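Everybody selling hair loss pills loves the word "natural." Kamel wants 40 bucks a bottle for theirs. I took it 4 months. My hairline did not notice.

Fine, one guy's scalp proves nothing. But neither does a testimonial – and thats all most of these brands print on the box.
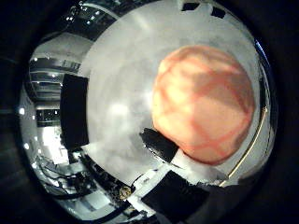

A peach-orange ball, lines and all.

Put the trial on the label. How many people, how long, who paid. Skellton managed it in October, small type but its there. Sudby still won't answer email. Until they do – keep your money, see a dermatologist, maybe get a good haircut.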